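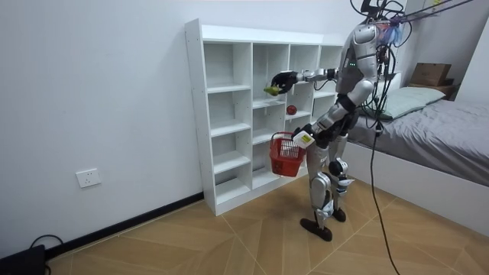 About Brernedgate

Brernedgate is a grocery packing and delivery firm. We pack fruit, vegetables and dry goods into returnable baskets and take them to households, small offices and village shops. We also run a short training course for people who want to work in food storage, which is why some people know us as a school and others as the people with the van.

The firm began as a single market stall selling apples, onions and potatoes. Regular customers started asking whether their usual order could be put aside for them, and then whether it could be dropped off. Within a couple of years the orders put aside were bigger than what was sold over the counter, and the stall was given up. We took on a unit with a loading door and a cold room, and we have been in the same building ever since.

What we do

An order with us is a basket. Customers choose a size, tell us what they do not eat, and we fill it from what has come in that week. There is a fixed list as well, for those who want to know exactly what they are getting. Most people start on the fixed list and move over later. Some never do, and that is fine with us.

We pack 371 baskets in an ordinary week. In the run-up to Christmas it is more, and in August it drops a good deal as people go away. We do not ask anyone to sign a contract. If you want to stop for a month, tell us by noon the day before your delivery and we will leave you off the round.

Dry goods come from a separate shelf list. That covers rice, lentils, oats, flour, tinned tomatoes, tea and a few other things that keep. We tried stocking a much longer list at one time, with sauces and biscuits and so on, and ended up with a lot of short-dated jars. The list now fits on two sides of paper and changes twice a year.

Where the food comes from

Our largest supplier is Olatunji, a family growing business that sends us leeks, cabbages, beetroot, chard and most of our potatoes. We have bought from them since the market stall days. They tell us in April what they are putting in the ground and we tell them what we think we can sell, and the two lists are usually quite close.

Pears, apples and plums come through Carketti, a fruit store that buys from a number of small orchards and keeps the fruit at the right temperature until it is wanted. Pears are the hardest thing we handle. They ripen from the inside, so one that feels firm can already be past its best at the core. Carketti holds them cold and sends them a few days before they are ready, and we put a note in the basket saying whether to leave them out or keep them in the fridge.

Citrus, bananas and anything else that does not grow here is bought from a wholesaler. We mark these items on the packing slip with the country they came from. We do not use air freight, so there are things we leave out altogether, and customers who want fine beans in February will need to get them somewhere else.

How we store and sort

Good storage is most of the job. Apples give off a gas that makes other produce ripen faster, so they are kept apart from carrots and greens. Potatoes are kept dark. Onions and garlic are kept dry and in moving air, and away from the potatoes – each spoils the other if they share a bin. Limes and lemons last much longer chilled, but lose their smell if they are left cold for weeks, so we buy them little and often.

Everything that comes in is checked by hand and put into one of three grades. First grade goes into household baskets. Second grade is sound but marked or an odd size, and goes into the cheaper cooking basket, which has become one of our best sellers. Third grade goes to a community kitchen if it can be used the same day, and to compost if it cannot.

Each shelf space has a written label and is filled from the back, so that the oldest stock is always at the front. This is the first thing taught on our course and the thing most often forgotten.

The course

The Farau course runs for eight weeks and is named after the lane it was first taught in. It covers receiving and checking goods, temperature records, stock rotation, safe lifting, basic food hygiene and reading an order sheet. No qualifications are needed to join. You do need to be over 16 and able to stand for most of a morning.

Classes are kept to 8 people. The mornings are practical and the afternoons are spent on paperwork, with an early finish so that parents can collect children from school. There is a written test at the end and a practical one, where each person makes up a set of orders from the shelves and has them checked. Those who do not pass can come back and sit either part again without paying.

A good number of our own packers came through the course. Others have gone on to supermarkets, hospital kitchens, school catering and wholesale markets. We are glad to give references to anyone who completes it.

Baskets and packaging

We use plastic baskets that are left on the doorstep and collected the following week. They are rinsed, dried and used again. We own 3,000 of them, and at any time a large share are in other people's garages. If you have more than two at home, please put the extras out. The driver will be pleased to see them.

Salad leaves and mushrooms go in paper bags. Soft fruit goes in card punnets. We stopped using cling film on cut squash and now only sell squash whole, which a few customers were unhappy about, so we started choosing smaller varieties.

Where we deliver

Our rounds cover the town, the villages on the north side of the river and the industrial estate. We deliver before eight in the morning to offices and during the day to homes. There is a pick-up point at our own loading door for anyone outside the area. It is open in the afternoons and there is space for two cars, or one car and a bicycle trailer.

We are asked quite often if we will go further south. At present the answer is no. A longer round would mean a second refrigerated van, and the number of households on the waiting list for that side is not yet enough to pay for one.

Working with us

Vacancies are put up on the board by the loading door and on this website. Packing starts early, at half past five, and finishes by one. Everyone who works here, in the office included, does one packing shift a month. Staff get a cooking basket each week and a discount on anything else.

Visits

Schools and community groups are welcome to come and look round. Please write at least a fortnight ahead and let us know how many are coming and whether anyone needs step-free access. The cold room is kept at four degrees, so bring a coat. We charge nothing for school visits within the delivery area.

Page last updated 23 Jul 2024

Filed under: About us, Our food, Training

Comments

pearsandcheese: Is the cooking basket available every fortnight, or only weekly? There are only two of us and we struggle to get through the swede.

Brernedgate office: Yes, you can have it fortnightly. Choose "alternate weeks" when you order, or ring us and we will change it. You can also put swede on your "do not send" list.

northbank_mum: Did the course last year and now work in a school kitchen. Would recommend. Wear warm socks.

R.T.: I have four of your baskets in the shed, sorry. Will put them out this week.

allotment72: Any chance of seed potatoes again in the spring? Had a very good crop from the last lot.

Contact: use the form or ring the office, mornings only | © Brernedgate | Back to top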